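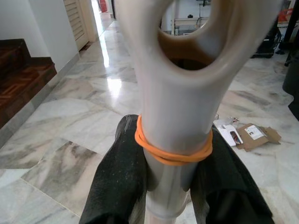
White handle, orange rubber band round the shaft.

Culau, January 17, 2023

Notes from the parliament open day, typed on the bus back. Sorry for the spelling.

Doors at nine, line already down the steps. Bag check slow. They let in 100 per tour and I got the second one. Our guide was Iolanda Guerra, clerk's office, talks fast, knows everything.

Chamber first. Smaller than on TV. Government benches left of the chair, Macedo's people right across, and the Zitenby members squeezed in at the back where they can't hear much. Guerra said the seating took longer to settle than the coalition deal did. Believable.

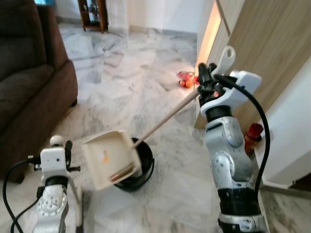
Then the committee rooms, and a long stop over the Sedberg boundary bill. 304 amendments tabled so far, all printed, all in binders. Somebody asked if the members read them. Guerra said "the good ones do" and moved us along.

Best part was the mock vote at noon. Motion on lowering the voting age, visitors filing thru the two lobbies like the real thing. Took forever. It passed, to my suprise - plenty of gray hair in the Yes lobby.

Q&A with two backbenchers got cut to ten minutes. Both dodged the election question. June, if you beleive the papers, neither would say.

Coffee bad, soup fine. Next open day not announced yet. Go early, bring ID, skip the gift shop.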